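Print this story | E-mail this story

Two arms take shape in Galau workshop

GALAU - Members of the shared workshop in the old Amwood building are building a pair of robot arms that should one day set a table. The work started in April and has taken 762 hours until now.

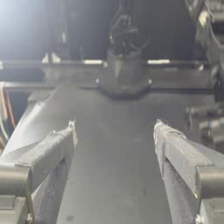

The group has spent $3,976, most of it on motors. Ostermann, a local metal shop, cut several brackets without payment. Seven members work on the project, usually after 6 p.m.
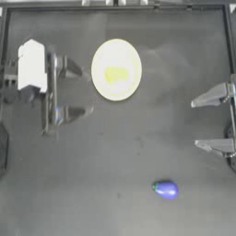 Toy food and a plate are used for practice, and the members keep a list of every try - 41 are written down so far. They have named the project Hidico. New members are welcome, also those without experience.

Print | E-mail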